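Workshop tips: recording pick-and-place examples at a small bench

These notes come from the bench at Rivcombe, where Yuzhen Yan and I record grasping examples for a learning system. Most of them have to do with cloth, light and small objects. If you run your arm by hand and save each run as an episode, they should carry over. Send corrections to Qiuyue Bai.

Cloth first

Buy more than you think the table needs. We use the same green for the tabletop and the backdrop so the policy has less to latch onto that isn't the object. Pull the cloth toward you from the front, clip it under the table lip, then smooth outward with a flat hand. A steamer takes out the packing creases. We don't chase the small ones. Soft wrinkles have done us no harm, but a raised fold in the reaching area will catch a fingertip sooner or later, so push the slack to the back.

Run a lint roller over the work area before each session and again at the halfway point. Threads and crumbs show up larger than you expect in the wrist view. Check that view with the fingers open and nothing between them before you save the first episode.

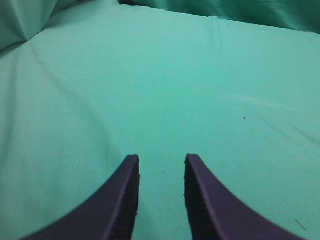
Wrist view with the gripper open over the cloth. Look for specks and stray threads at this point.

If the cloth slides when the fingers touch down, put a rubber shelf liner under it. Double-sided tape works too, but it leaves a ridge and you will be peeling it off the table for an hour.

Small objects

Start with cubes. They sit flat, they have parallel sides, and you can tell right away whether the approach angle was good. Turn the cube by hand between episodes so it doesn't always face the same way. For the first 14 episodes of any new object we place it near the middle, then spread out to the corners.

Close slowly. If the cube twists as the pads meet it, open, back off and line up again. Keep the correction in the recording. Yuzhen used to throw those episodes out and we ended up with a policy that had no idea what to do after a bad first try. 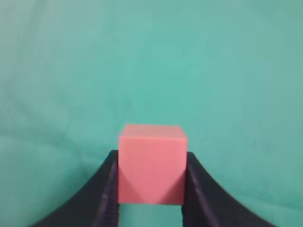
A square grip on the pink cube, with a ribbed pad on each side.

Wipe the ribbed pads with a dry toothbrush every Sunday or whenever you change cloth. Lint packs into the grooves. Skip the alcohol unless you have tried it on a spare pad.

Round objects and mixed layouts

Balls need a closer approach. Come straight down, get the tips past the widest part, then close. If you squeeze above the middle the ball shoots forward and you lose it behind the table. A golf ball is a fair one to learn on because the dimples give the pads something to hold.

When two objects share the table, write down which one is the target before you move the arm. We put it in the episode name. Our log has 2,292 episodes in it, and 71 of those were useless for months for want of that one word. Vary the spacing as well, and swap which object sits farther back. 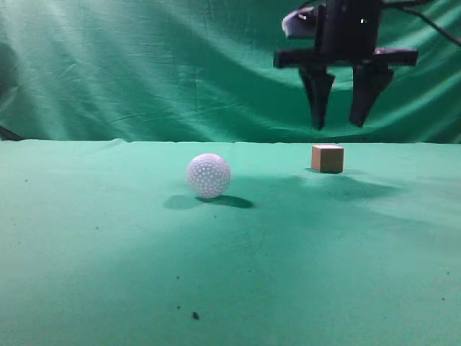 Park the arm in the same open pose at the start of each episode and wait a full second before moving. The trimming script we got from the Noguchi bench looks for that pause and will cut into your reach if it can't find one.

Light and shadow

Close the blinds. Afternoon sun moved across our table in September and the early episodes didn't match the late ones. Two lamps pointed at a white ceiling are enough for a table this size. The arm will still throw a soft shadow and you can leave that alone.

Turn off auto exposure on every camera. Set white balance once, with the cloth in view, and write the numbers on a piece of tape stuck to the stand.

Pace

Stop after 23 minutes and stand up. The grasps get sloppy well before you feel tired. We switch drivers at each break, which also puts two different styles of reaching into the data.

Copy the files off the recording machine before lunch and again before you leave. Open one episode from each batch and watch it all the way through, in both camera views.

See also: Bumari pad replacement, Lurstead cable clips, naming your episodes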